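I have wanted to write about table coverings for ages (I know, I know, it's a niche passion), so when the woman behind Rillness said I could come by her workroom one morning in July, I was there before my coffee had cooled down. Rillness is a tiny business. It's her, a cutting bench, a lot of rolls standing on end, and a phone that buzzes the entire time you're talking to her. She sells printed sheets for tabletops, the marble-look kind, and long strips of calligraphy-printed paper to lay along the edges.

"People think it's a party thing," she told me. "You put it down, you have your cake, you throw it away. I have a customer who's had the same sheet on her sewing table through two moves!"

She got started after a bad purchase. She had bought a real stone top from a place called Bralletti, loved it for a week, and then found out what lemon juice does to it. She kept the table (it lives in her hallway under the mail) and started looking into printed sheets instead. The first roll she ordered was 12 feet long and the wrong color entirely. "Gray like a wet sidewalk," she said. "I used it to line drawers. I'm still lining drawers."

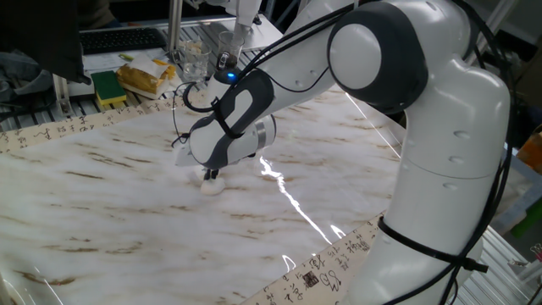

Marble prints are harder to get right than you'd think, and she has opinions. She likes a white ground with veins in brown and beige, and she can't stand the blue-gray ones, which she says make a kitchen look like a bank lobby. She's less picky about shine. On a glossy top the light comes back at you in a bright jagged streak, and some people hate that, but she finds it cheerful. "Matte is fine. Matte is polite," she said, and I could tell that polite was an insult.

We got on to the calligraphy after that - my favorite part, I'll admit. She can't read most of it herself and she's very upfront about that. Before she puts a strip in the shop she asks a retired teacher in her building to go over the text with her, and twice now she has turned down a design when it turned out to be half a sentence repeated over and over. The pattern she sells most is in black on beige, in a loose brushy hand, and last year she sent out almost 300 of them. I asked if people frame them. Some do! One restaurant uses them as runners. She had 77 left on the shelf when I visited and wasn't worried in the least.

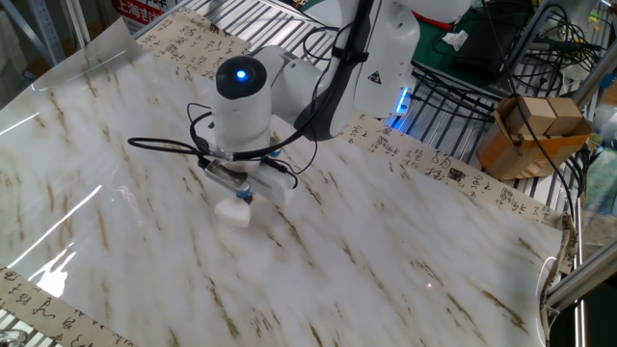

"The thing I'd tell anyone is to let it rest," she said when I asked about putting a sheet down at home. A sheet that has been rolled up wants to stay rolled up, so she leaves hers flat overnight with cookbooks on the corners. Her favorite weight is a cast-iron pan from Castico that she has never once cooked in. Tape comes last, and only on the underside. For wiping down she uses a damp cloth and nothing from a spray bottle.

I wanted to know about Marty, too, the line everybody keeps emailing me about. It's her cheapest one, 33 inches wide, made for desks and little apartment tables, and named after a cat she had as a kid. She's bringing it back in the fall with a warmer vein in the print.

"Should I do a green?" she asked me on the way out. I said yes before she'd finished asking. She wrote it on the back of an envelope and went to answer the phone.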